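Ohemaa Acheampong
2026-02-07

Finished Karkness last night, so a few posts about it while it's fresh. No story spoilers past the first region.

It's a side-view exploration game. You play a lamp keeper walking a drained seabed, and the only thing you can do at the start is throw your lamp and call it back. No sword, no jump upgrade for a long time.

The lamp lights whatever it lands near, and most enemies only move in the dark. So every fight is about where you leave your light. I liked this a lot more than I expected to.

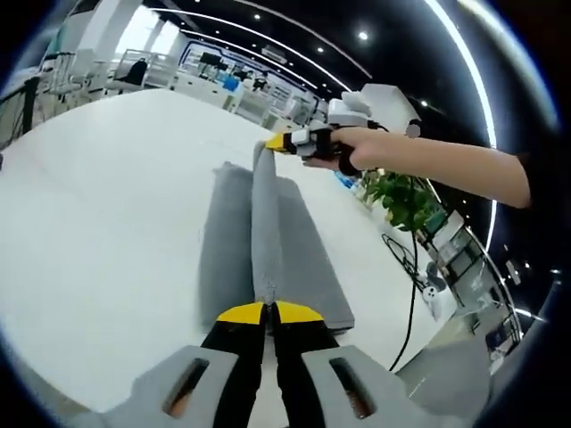 Rolled towel, one end each.

The map is split into 6 regions. Sadside is the best of them. It's a sunken town with the streets stacked on top of each other, and you can go through it in almost any order. I got the bell key before the pump key and the game was fine with it.

The boss there, Nyarko, took me most of an evening. She snuffs the lamp if it stays in one spot too long. Stay on the left platform and throw low. The high throw looks safer but the return is too slow.

There are 551 shells to collect. I have around 300. They buy map pieces and a wider lamp glow — get the glow first.
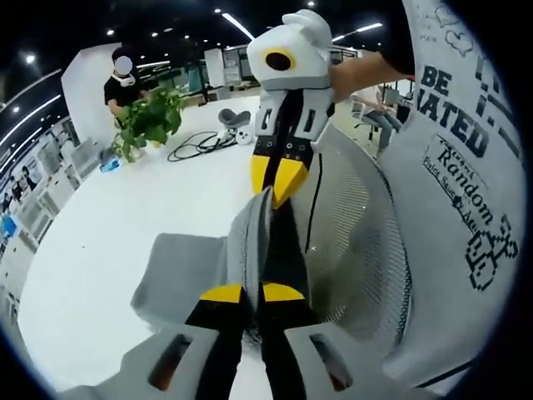 Complaints: save points are too far apart in the last two regions. I lost the same long climb three times. The map also doesn't mark locked doors, so I kept my own list on paper.

The music is by Flulo and it's mostly low organ and dripping water. Good with headphones. The Sadside track changes when you open the flood gate, and I missed that the first time through.

Playing on PC with a controller. Two crashes, both on the map screen, no progress lost. The patch notes say a fix for that is coming.

Going back for the rest of the shells tomorrow. If anyone has found the one behind the Sadside bakery wall, tell me which floor you came in from.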